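Search this site... Go

Skullville Shared Workshop: Gripper Build FAQ

What is Joo?
A pair of hand-held gripper fingers you wave over a table so an arm can copy you later. The arm is still mostly a parts list.

What did it cost?
$300, plus 68 for the fingers I printed backwards in August.

Why are there marker cubes on the fingers?
The tracking needs them. Glue them on square. Mine took 83 minutes and some language.

Can I use my own table?
Yes. White is fine, wobbly is not - ask me how I know.

What should I pick up first?
Small, light things you don't mind dropping. A little tube or a flat packet will humble you plenty.

How long is a session?
60 minutes, then your forearms file a complaint.

Is the code any good?
It runs. Don't read it. 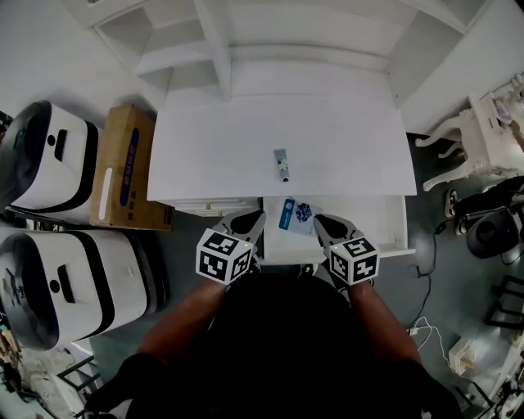 Can I borrow a set?
Members can, overnight. Bring back both fingers, please - one is a very sad pair of tongs.

Contact: the Merine desk | © Skullville Shared Workshop | Back to top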